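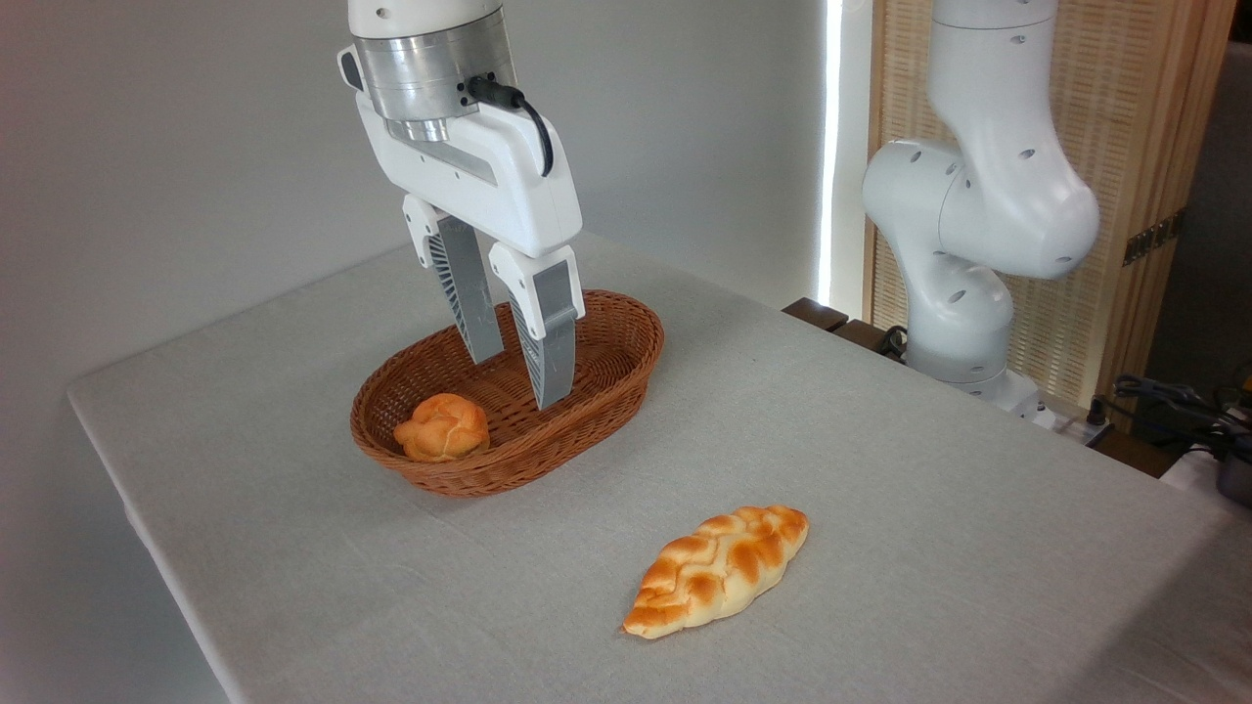
Gerd Fuchs asked, after he had read the first version of this file, why we compare fingers on bread at all, when a set of printed test blocks would give cleaner numbers and would not go stale. He also wrote that a comparison with only one kind of gripper body is "half a comparison". The second remark is fair and I come back to it under Known limits. To the first one: we had test blocks before. All finger sets picked them up nearly every time, and we could not tell the sets apart. With bread we can.

Skosus, version 2

Skosus is a set of recordings of a robot arm that moves bread in and out of a basket with different gripper fingers. It was made at the Grosen workshop in order to decide which fingers we should fit for light, uneven food items. We share it so that other people can check our judgement, or use the recordings for something we did not think of.

What is compared

The arm, the gripper body and the camera remain the same. Only the fingers change. There are three sets:

Ribbed. Grey fingers with a fin-like pattern on the side and a smooth flat inner pad, below white upper mounts. In the files they are called "ribbed".

Lammers. Straight stiff fingers with a rubber pad, made for us from the Lammers drawing. They are narrower than the ribbed ones. In the files they are called "lammers".

Plain. The fingers that were delivered with the gripper, without any pad. They are included as a base line. We did not expect much from them, and they did better with the braided loaf than we had expected.

The controller is our own program, Cidolum. It reads the finger opening and the motor current and decides when the grip is closed enough. The closing limit is the same number for all three sets, and it was tuned with the ribbed fingers mounted. This gives the ribbed fingers an advantage which I can't remove from the data afterwards. If you compare success rates, please say this in your text.

The tasks

Roll out: the roll lies in the oval basket, and the arm has to lift it out and lay it on the cloth.

Roll in: the same in the other direction.

Loaf in: the braided loaf lies on the cloth beside the basket and has to be placed inside, without pushing the basket away.

Roll to other end: the roll lies against one end of the basket and must go to the other end, without leaving the basket higher than needed.

Every finger set has 20 attempts at every task. An attempt starts with the fingers open above the basket and ends when the arm is back at this place, or when the operator stops it. Attempts which were stopped are kept in the data and have the label "stopped".

The rim is the difficult part. With a roll close to the end of the basket, one finger must go down between the bread and the wicker, and there is not much room for it. The narrow Lammers fingers do this well. The ribbed fingers often touch the rim first, and then they either slide inside or they push the basket some millimetres over the cloth. We label both cases, see below.

How the recordings were made

All recordings are from February. They are divided into 27 sessions. A session is one finger set and one tablecloth position, and it goes on until the fingers are changed or the operator needs a pause. The camera is fixed and was not moved between sessions. It records 30 frames per second. The joint positions, the finger opening and the motor current are written at the same rate and carry the same time stamp as the frames.

The table is covered with a light grey cloth. We used a cloth on purpose, as the basket slides on it differently from how it slides on a bare table top, and the place where the arms shall work later has cloths too. The creases are not the same in every session. We smoothed the cloth by hand before each session, but not between attempts.

There is a second arm at the far side of the table. It is of the same white type and it is switched on, but it takes no part in any of the tasks. Its joint values are included in the log files, where they stay constant. Some programs expect two arms and fail when one is missing, so we left the values in. You can delete the columns whose names begin with "b_" without any harm.

The light is a mixture. There is a bright vertical strip in the background, and the automatic exposure of the camera reacted to it in the first sessions. From session four on, the exposure is fixed by hand. If you train a detector, I would leave out the first three sessions or correct them, because the grey of the fingers and the grey of the cloth come quite near to each other there.

Files

Each session has its own folder, named after the finger set and the session number, for example ribbed_04. Inside you find:

video.mp4, the whole session without cuts

log.csv, with time, joint values of both arms, finger opening, motor current

attempts.csv, with start and end time of each attempt, task name and labels

notes.txt, what the operator wrote down during the session

The notes are not translated and not corrected. Some are in German and a few are only one word. In lammers_02 the notes stop in the middle of the session, as the pen was needed somewhere else and the rest was not written later.

The log file uses a point for decimals and a comma between columns. In version one it was a semicolon, which caused trouble for several readers. If your old script doesn't work any more, this is the most probable reason.

Labels

success: the bread is at the correct place, and it has stayed in one piece.

dropped: the bread left the fingers before it should.

rim: a finger touched the rim of the basket. This can appear together with success.

moved: the basket changed its position by more than the width of a finger.

marked: the crust has a visible mark from the fingers after the attempt. It is judged by eye, by the operator, directly at the table. You will not always find the mark in the video.

stopped: the operator ended the attempt.

Two persons labelled all attempts separately, except "marked", where we have only the operator's opinion. Where the two did not agree, we watched the video again together. Most disagreements were about "moved". It is hard to say from one fixed camera how far a basket has travelled when it goes away from the lens.

What we found

For lifting the roll out, the Lammers fingers had the most successes, and the ribbed ones came next. For the loaf, the ribbed fingers were clearly better. The loaf is long and pointed at both ends, and if the grip is not near the middle it begins to turn downwards. The flat pad of the ribbed fingers holds it against this turning longer than the Lammers pad does. The plain fingers dropped rolls with a glossy crust so often that we would not use them for this work.

The label "marked" appears most with the Lammers fingers. I think this comes from the closing limit and less from the finger shape, but I have not tested it. Somebody should repeat the roll tasks with a lower limit.

We have now mounted the ribbed fingers for daily use. It was not a unanimous decision.

Known limits

One gripper body only. Gerd is right here. A suction cup would be an interesting partner for the comparison, although I doubt it on a braided surface. We have no second body that fits the flange at present.

The bread was bought from one baker, and it was exchanged when it became too hard or when it broke. The exchange is written in the notes but not in attempts.csv, so you must read the notes if the age of the bread matters to you.

The cable on the gripper makes a loop at the side of the flange. In a few attempts with strong wrist rotation the loop comes in front of the finger mounts. We didn't label these frames.

The operator knew which fingers were mounted. There is no way to hide this from a person who stands beside the table, but it may have influenced when an attempt was stopped.

There is only one basket. Its rim is rounded and fairly forgiving. With a sharp rim, or one made of wire, I expect different results for the ribbed fingers.

Changes since version one

The semicolon is gone from the log files. The label "rim" is new and was added to the old sessions too. Session plain_01 was recorded with a wrong zero position for the finger opening, and the values are now corrected; the uncorrected values are kept in a column "opening_raw". The task "Roll to other end" was called "Roll over" before, and several people understood it as turning the roll upside down.

Use and questions

You may use the recordings for research and teaching. Please name Skosus and the version. The Cidolum program is not included, only the settings file with which it was run. If you want to test your own fingers under the same conditions, write to the Grosen workshop and send a drawing of the mount with the hole distances. We can't promise a date, as the table is also used for other work in the mornings.

Mistakes in the labels are best reported with the folder name and the time in the video. I collect them and put them into the next version.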